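4.2 Planning the bench before planning the arms

When we first sat down to budget for a two-armed workstation at the Gakville site, we did what I suspect most small groups do, and opened a spreadsheet with the word "robot" in the first row. Everything else was to follow from that. Raluca Vlad, who had been through a purchase of this kind once before, looked at it kindly and asked where we had put the furniture, the power, the lighting and the person who would be sitting there at four in the afternoon trying to make a cable behave. We hadn't put them anywhere. The present section describes how the plan changed over the following three budget rounds, and we give it at some length because the published accounts we leaned on were generous about arms and controllers and very quiet about the rest.

Our method was a plain one. Each item that anyone proposed for the workstation went onto a planning sheet under one of four headings: motion (arms, mounts, grippers), work surface, services (power, network, lighting) and task objects. The sheet carried the purchase price, the expected service life, the person who would look after the item, and a free-text column that Csenge Rácz called the grumbles column, a name that stuck so firmly that it appears in the approved budget. By the end of the second round the sheet had 38 lines. We are fairly sure that a tidier group would have had fewer, but we found that merging lines made it harder to see which costs moved together, and we came to be rather fond of the long version.
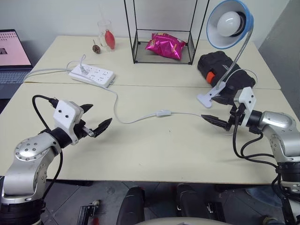
Figure 3. The two-arm workstation set up over a pair of adjoining desks, with a desk lamp and a power strip on the work surface.

The question of what to buy new and what to take from the existing office stock took up more of our meetings than any other, and I think it deserved to. Gorazd Stan argued from the beginning for a purpose-built bench with a single continuous top, and the quotation he obtained from Plirico was a sensible one, well drawn up and with a fair delivery time. Against it stood the plain fact that office desks cost us nothing. We chose the desks, and Figure 3 shows the consequence that we ought to have written down sooner: where two desks are pushed together there is a seam, and the seam lies right across the area that the arms are meant to share, with the power strip just behind it and a long white cable running from the strip across the front desk to the lamp. None of this is a fault in the equipment. It did mean that our task list, which Gorazd had drafted for an uninterrupted top, needed to be gone through again line by line, and the hours for that had not been budgeted under any of the four headings. We have since added a fifth, which is simply called rework.

Lighting was the next thing we had undervalued. In the first round it did not have a line of its own, being folded into "sundries" along with tape and labels. Macarena Riquelme made a good case for pulling it out, pointing out that a lamp clamped to the desk is cheap to buy and a bother to keep in one place, and that if the colour and direction of the light are going to matter for later analysis then somebody has to own the decision. We agreed a modest allowance of $700 for lighting and power together, to cover lamps, spare bulbs, strips with enough outlets, and a proper way of carrying the cords along the edge of the desk. It was the least argued-over number in the whole plan. Readers with more generous ceilings than ours may find that overhead fixtures do the job better, and we would be glad to hear how they get on.

Cabling at the wrist needs a paragraph to itself. Each arm carries its gripper leads on the outside, and the slack has to be long enough for the widest reach and short enough to stay clear of the work. We had priced one set of leads per arm, taking the view that leads are leads. Ognjen Vukčević, who does our maintenance with great patience, asked for two sets of spares per arm and a small stock of ties and sleeves, and he was good enough to set out his reasoning in the grumbles column, where it runs to most of a page. We funded one set of spares in the first year and the second set in the next. In our own planning we now treat the leads as a consumable with a yearly cost, in the same way that we treat gripper fingers, and we would encourage other groups to think about doing the same from the outset.

Then there are the task objects, by which we mean the everyday things that the arms are asked to pick up, move, open or tidy. It is tempting to leave these out of an equipment plan altogether (they come from kitchens and corner shops, after all, and who raises a purchase order for a cup?). We left them out in the first round and paid for them from our own pockets, which was good-natured of everyone and a nuisance at audit. In the second round we opened a small float, held by Csenge, with a rule that anything bought from it goes on the sheet the same day. Fragile items are entered with a replacement already priced. Packaged food is entered with its date, and we ask that it be eaten by someone before it becomes a matter for the cleaners.

Staff time was the hardest part to plan, and we are still not confident that we have it right. The version of the budget that went forward in January allowed 1,744 hours over the year for set-up, supervision and maintenance combined. Lazarević, our supplier for the mounting hardware, offered a service contract that would have lowered the maintenance share, and we went back and forth on it for longer than I care to say before deciding to keep the work in house for the first year. Our thinking was that people who have tightened every bolt themselves will write a better specification the next time. Whether the same choice would suit the Grullell site, where there are fewer hands and a longer drive to get parts, is a question we take up in Section 4.3, along with the revised sheet and the lines that were struck from it.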